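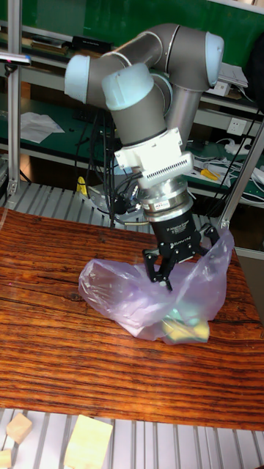 Bulitlow handling cell: progress to the end of July

The cell is back in daily use after the gripper change. Catalina Godoy refitted the two-finger gripper and checked the flange bolts at 3 and again at 571 cycles; none had moved. We then ran 937 bag picks without a stop.

Thin plastic bags remain the hardest item. The fingers have to go in at the opening, and a small error in height leaves them pressing on the folds. Graciela Herrera has lowered the approach speed for bags only.

Two jobs are still open. The cables near the base need a proper clip - at present they hang beside the arm - and Diltell has yet to confirm a date for the spare fingertips.

The next full service falls at 3000 cycles. We ask that the parts money left over from the Sosa work be carried forward to cover it.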